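# Chapter 6: Folding Laundry, Slowly

By this point in the course your team has a gripper, a logbook and at least one disagreement about where the spare screws went. Chapters 4 and 5 dealt with stiff objects: cups, blocks, the stubborn lid. A cup has good manners. You pick it up and it stays a cup. Cloth has no such loyalty. Pick up a shirt by the wrong inch of fabric and you have a rag, a tangle, or a sleeve that has decided to live inside the collar.

This chapter follows the Jemia project, the second of the two class projects in the book. The task takes one sentence to write down: pick up a garment, spread it, fold it, and set it beside the others. Most teams give it two weeks on the calendar. Most teams are optimists.

You will work with hand-held grippers first. A person does the moving and the gripper does the pinching, which puts the clever part of the system where it already was, inside a student. The recordings you make now will be the material for Chapter 7, so a sloppy fold in January will come back to visit you.

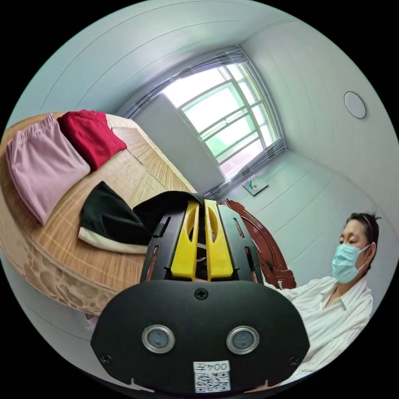

**6.1 GETTING HOLD OF AN EDGE**

The yellow fingers have the black garment by an edge, and that is the whole ambition of this section. An edge gives you one layer or two, and you can usually tell which. A grab from the middle gives you a handful of something, and the Ledell scoring sheet has no box for "something."

Before your first recorded attempt:

- Lay the garment out on a flat surface with room on every side. A bed works well, and it's about the right height for a seated operator.
- Close the fingers on the cloth and lift an inch. Stop there and look.
- Set it down and do it again from the other side.
- Write down which edge you used. "The good one" is not an entry.

Keep your finished pieces well off to one side. A black garment put down on top of another black item becomes, to any vision program your class is likely to write, a single larger black item. Students find this unfair. They then do it themselves at home, in the sock drawer.

Teams using the Bronis practice set will find 17 garments in the bag. Start with the plain ones. Elastic waistbands look friendly, but they pull the cloth into gathers, and a gathered edge is hard to square up against anything. Save them for the second session, when morale can take it.

A word on speed. The class record for a single fold under the Ledell rules is 66 seconds, and the team that set it was later marked down for neatness. Your first fold will be slower. Let it be slower. The judges have chairs.

When two grippers are in play, each one takes a corner and the cloth hangs between them. It sounds like twice the control – and it is, provided both hands agree about where they're going. A garment held at two points can still sag, swing or twist, and a corner that leads the other by even a little will put a slant in the fold.

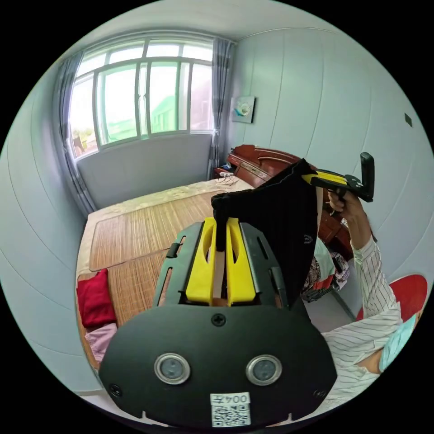 ## 6.2 Two Hands, One Garment

Begin with the corners level and the cloth slack. Raise both grippers together, then move them apart until the sag is mostly gone. Don't stretch it. Stretched knitwear remembers, and it takes its revenge when you let go.

Next, lower the bottom edge onto the surface and bring the held corners forward over it. Open one gripper, wait, then open the other. The waiting is the part everyone skips. Saxena's rule, which your instructor will quote until you can hear it in your sleep, is that a fold isn't over until the fingers are clear of it.

When the piece is down, back the gripper away and look at the result before you touch anything. The urge to reach in and smooth out a wrinkle by hand is strong. Resist it, or log it as a fault and move on with your head held high.
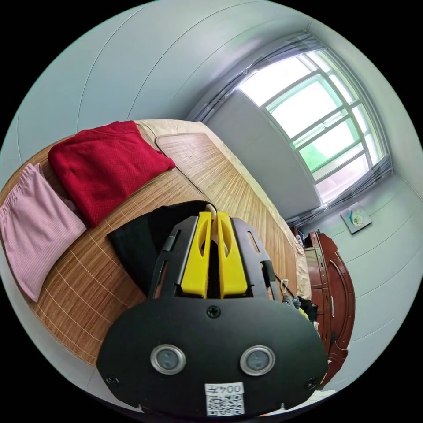 *Figure 6.3. Folded garments on the mat, with the gripper in front.*

For your first assignment, record ten folds of one plain garment, using one gripper for the first five and two for the rest. Number each attempt in the logbook, failures included. A failed fold with a clear note beside it earns full credit. A perfect fold with no note earns a kind look and nothing else.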